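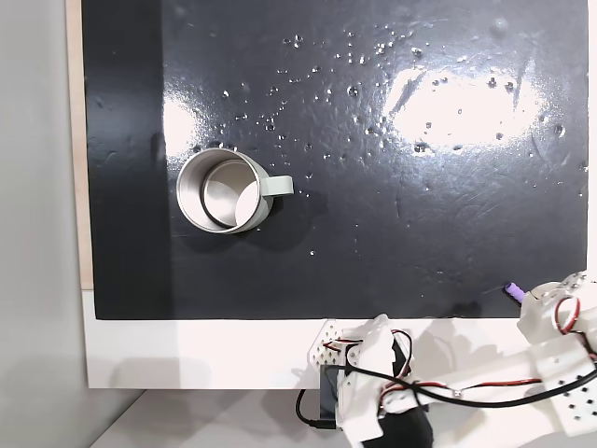 A steel mug on a black tabletop, with drops of water.

Home Letters Archive Subscribe

My voice on the telephone

By Ottilie Pichler

6 min read

When I was nine years old, my teacher recorded the whole class reading a poem. She had a cassette machine with a handle, and each child stood up and read one verse. Afterwards she played the tape back. I waited for my verse and I did not know it was mine until I heard the others laughing. The voice was low and a little rough, like somebody's uncle. I had always believed I sounded like the girl next to me.

I come from Luser, a village of 956 people according to the sign at the entrance, which was never changed in all the time I lived there. In Luser everybody speaks the dialect of the valley. At school we had to read in the standard language, and this made my voice even stranger, because I held every word very carefully, as one carries a full soup plate. My brother read the way he talked and got bad marks for it. I got good marks, but I stopped raising my hand.

For many years after that I arranged my life so that I would not have to hear myself. I did not sing in church, I only moved my lips. I did not leave messages on answering machines. If a machine picked up, I put the phone down and tried again in the evening, and some people must have thought they had a very strange admirer.

Then I moved to Fovadcombe, to an English-speaking country, for a job I had found through a friend of my cousin. My low voice came along, and now it also had an accent. I had prepared for this. I had a notebook with sentences for every situation: the bank, the doctor, the landlord. I practiced them in the bathroom with the water running, so that the people in the next apartment would not hear.

The job was at Clultiria, which sells spare parts for heating systems. I was hired for the accounts. I liked accounts very much. Numbers come in writing and go out in writing, and I could pass a whole morning with only "good morning" and "thank you." In my second month the woman who answered the telephones went on leave, and my manager asked if I could take the calls in the afternoons. I said yes because I did not have a sentence in the notebook for saying no.
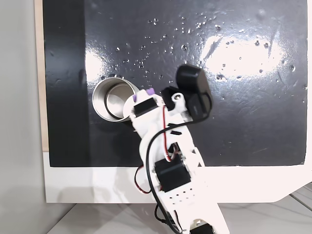

The first week was terrible. I answered too fast, and people asked, "Sorry, who is this?" I said the name of the company again, even faster. One man told me he would call back when there was somebody who could speak. I went and stood in the stock room between the shelves for a while. Then I went back, and the phone rang, and it was the same man, and we both pretended that we had not talked before. He needed a valve. I found him the valve.

After this I wrote a new page in the notebook. It said only: slower. I put it under the edge of the keyboard. When I slowed down, my voice went lower still, and I could not do anything about that. I tried to lift it, the way I heard other women do it on the phone, a bit like singing. By four o'clock my throat hurt and I sounded like a door.

One of the regular callers was Mrs. Zariņš, who looked after a block of old apartments and needed parts all the time. She had an accent too, a different one from mine, and she did not seem to think about it at all. She said what she wanted and then she talked about the weather, her knees, and the tenants who kept bicycles on the stairs. She was never in a hurry. One afternoon I had a cold and I did not have the strength to lift my voice. I answered with the real one. There was a short silence on the line, and then she said, "Ah, today you are home."

I did not understand what she meant, and I was too shy to ask. I thought perhaps she believed I was working from my house. I told her no, I was in the office as usual, and she laughed and ordered her two pumps. Only in the evening, when I was washing the dishes, did I think about it again. I suppose she meant that before, she had been speaking with somebody else, a person I sent to the telephone in my place.

I would like to write that everything changed from that day. It did not. The next morning I lifted my voice again, out of habit, and the day after also. But with Mrs. Zariņš I used the real one, because it would have been rude to hide from her now. Then I used it with the drivers, who called from noisy places and heard low voices better. And slowly it was too much work to remember who got which voice, so everybody got the same.

The woman came back from her leave and I returned to my accounts. To my own surprise I missed the phone. I asked if I could keep it for two afternoons a week, and my manager looked at me as if I had asked for extra teeth – but she agreed.
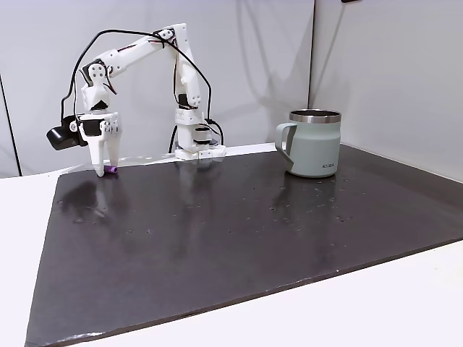

Last August I went back to Luser for a visit, and my brother picked me up at the station. In the car he said I sounded foreign. I was a little hurt. I was speaking the dialect, the same dialect I was born into, with the same words for potato and for thunder. But he said the melody was different, that I went up at the end of things. My aunt said the same at dinner, and then the two of them imitated me, not in a bad way, and I laughed until I had to leave the table. So in Fovadcombe I sound like Luser, and in Luser I sound like Fovadcombe. I have been away for some 20 years, and I suppose it is natural.

While I was there, my brother brought out a box from our parents' attic. There were school reports in it, a belt, a bag of buttons, and a few cassettes. I looked through all of them for the poem, but the teacher must have kept that tape, or recorded over it. Instead there was one with my father's handwriting, and on it was my father reading the newspaper aloud to my grandmother, whose eyes were bad by then. We had to borrow a player from the neighbors. He read about the price of milk and about a bridge that would be closed. He had a low voice, a little rough. I had not heard it for such a long time, and I had never noticed before that it was mine.

My brother, who has our mother's light voice, said, "Well, now we know who got what." He let me take the cassette. I carried it in my coat pocket on the train, and I checked it so often that the man across from me began to check his own pockets.

Some readers wrote to me after my last letter to ask if I would ever read these pieces aloud, so that they could listen to them while cooking. I always answered that I did not have the equipment. This was not quite true, as the telephone can do it very well. So last week I closed the kitchen window and recorded this one, with two mistakes in it, one of them in the word "thoroughly," which does not even appear in the text. I said it at the end, when I was promising myself to check the recording thoroughly. I left it in. If you would like to have it, write to me and I will send it.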